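Stamping Corner, Drilterden Workshop

Last updated: October

The Entili people say a good pad lasts 4,000 presses. I have my doubts. Ours came from Drellport in a box of 30, and the first few were faint well before that, whatever the leaflet claims. Khairul Saragih thinks we store them wrong. Maybe so.

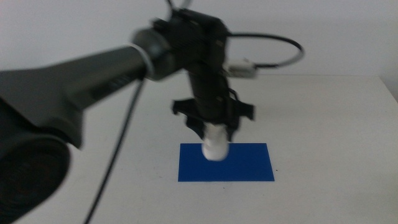

White cylinder over the blue pad, on the white tabletop.

I'm still not sold on blue. It looks fine on the pad and then disappears on cheap card. Black would do the job, but Nonadard wants $7 more per box for it, and I'd like to see 100 clean prints on our own card before paying that. More pictures when the next box gets here, if it does.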